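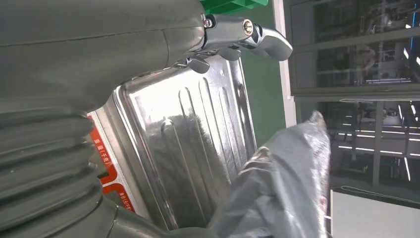

Item 1 — steel weighing tray, raised rim.

WEIGH & BAG BENCH, Stelbridge site — checked 2023-10-16

1. Tray seated level. OK. Wipe down each shift, not weekly.
2. Scale reads zero when empty. OK. Test weight 100 g, passed. Last calibrated July, sticker needs replacing.
3. Crate on bench, no cracked slats. OK
4. Bag straps and loose ends kept off tray. See comment.
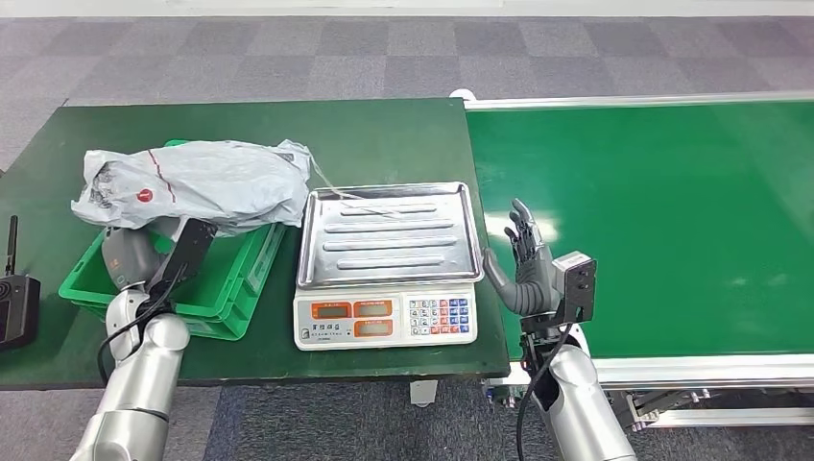
Straps again, says packing — they want the crate moved further left so nothing trails onto the tray mid-weigh. Agreed, trial it this week.

5. Conveyor side rails, fixings tight. OK
6. Carpet tiles flat, no lifted edges. One to reglue by the door, trip hazzard.
7. Bags checked for splits before filling. Sinetti batch 234 not looked at yet — do tomorow. 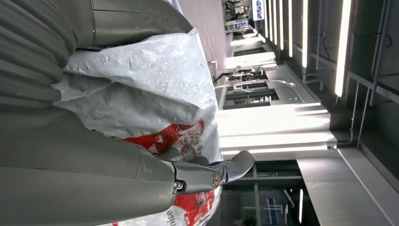

Checked by: Marchal

8. Ceiling tubes all lit over bench. OK, clean when next isolated.

Re-check in 11 days.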